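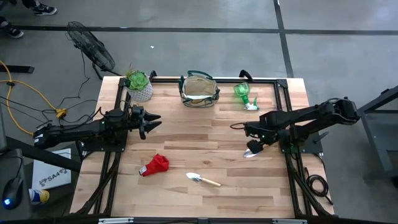
About Ovono

12/30/23
By the Ovono team

Ovono started with two tired parents, one kitchen and a baby who thought three in the morning was a lovely time for a chat. We read everything we could find about sleep that year, and most of it was either frightening or trying to sell us a pillow, so we began writing the sort of plain, friendly advice we'd wanted ourselves.

These days there are four of us, and we run evening classes for people who sleep badly, wake too early or lie there worrying about the morning (we've all been there, some of us quite recently!). Each course lasts six weeks, and more than 700 people have now come along to one. We talk about bedtimes, naps, shift work, snoring partners and that last cup of tea, and there's always plenty of time for questions.

We aren't doctors, and if something is really troubling you we'll gently nudge you towards your GP. In June we opened a second class at Sjöberg House, which has the comfier chairs, and new courses begin there every couple of months. Do come and say hello.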